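Wire mesh vs solid bins for toy storage – airflow and dust

Arnside
5 February 2020
Comparing open mesh trays with lidded plastic totes for a shared playroom. Solid totes hold moisture when plush goes in damp. I measured 11 percent higher humidity at the bottom of a full tote than in the room. Mesh at the same fill depth read level with the room after 3 hours.

sunach_k
What sensor, and where was it placed? A cheap probe under fabric can be off by 9 percent by itself. I would not buy anything on that number.

Arnside
Two Gremetti loggers, swapped between containers halfway through. The offset was small. Dust is the weak point of mesh, I agree. Mixed fill is what I care about, plush and fabric in with hard toys:

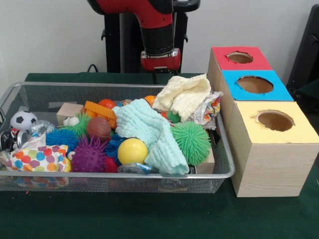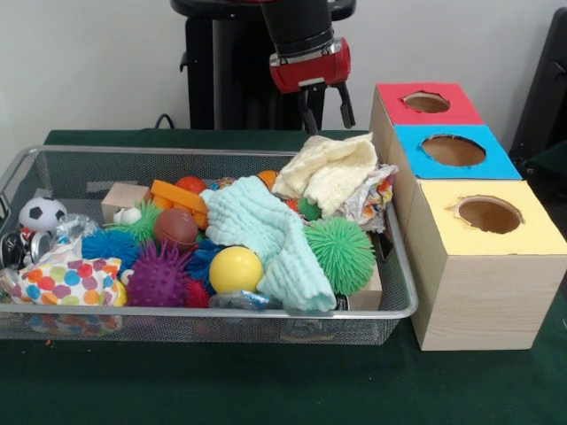

Wire mesh again:

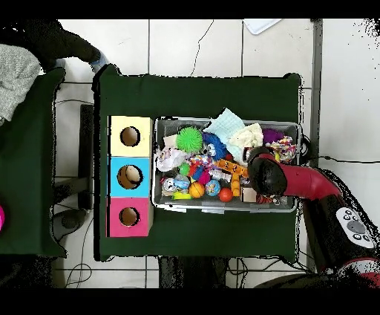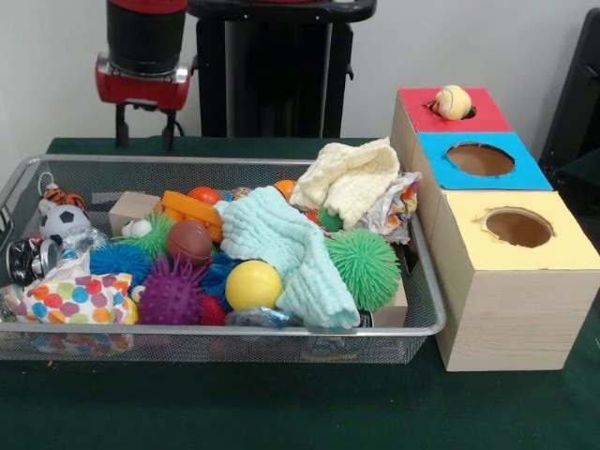 Ghoneim
Fill depth matters more than wall material. Past two thirds full the middle of the load gets almost no air in either type, so the mesh only helps the outer layer. Sort the plush out and wash it separately, then use whatever bin fits the shelf.

sunach_k
Agree with Ghoneim. Also check the rim. A rolled rim is fine, a cut wire edge will pull threads out of fabric.

Arnside
Disagree on the middle of the load. My logger was in the middle – that was the reason for the test. I can rerun it with the tray overfilled.

Ghoneim
Then post the fill weight too. Over 800 grams of fabric in a shallow tray behaves differently from loose balls and blocks.

Arnside
Will do. The September readings were not weighed, so I will start again from zero.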